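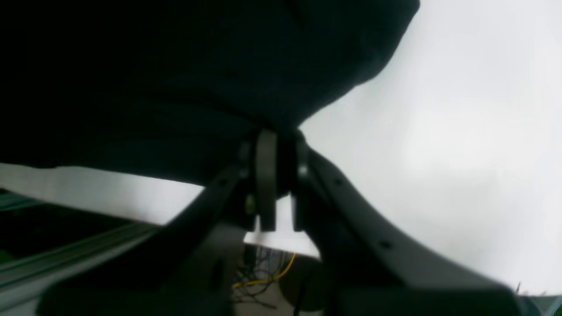

*Dark fabric in soft folds. Mullska textile room, July.*

MULLSKA – The Skidon clothing reuse depot has revised its handling procedure for dark garments, effective July. Navy, black and deep green items are now graded separately from other colours and checked against a pale backing, where lint, pulled threads and faded seams show more readily. Each item is held up by one edge, turned once and folded for the shelf.

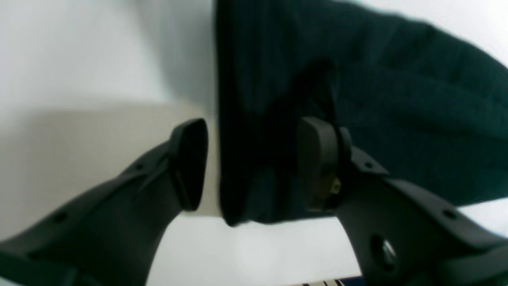

Can damaged jumpers still be dropped off?

Clean items with small holes are accepted and go to the mending stream. Mouldy or oil-stained items are not.

The trial grading run covered 97 garments. Of these, 11 were redirected to mending and 5 were cut down for rags. The remainder went to the Fashola shop on Ritodeck Street.

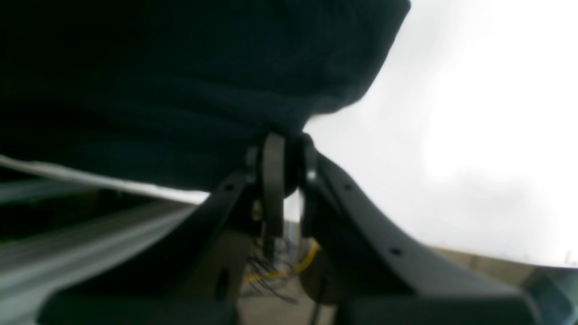

Mullska Bulletin, No. 22

Grey and charcoal items stay with the general colours for now. Donors are asked to empty pockets, do up zips and leave garments off hangers. Bags should be tied, labelled with the fibre type if known, and left inside the depot door.

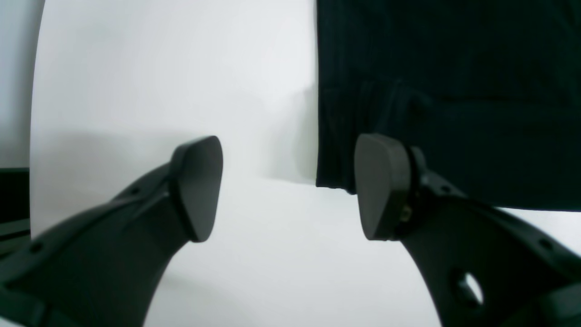

Wool blends are stored flat to limit stretching at the shoulders. Cotton may be hung. Drop-off closes at 4 pm.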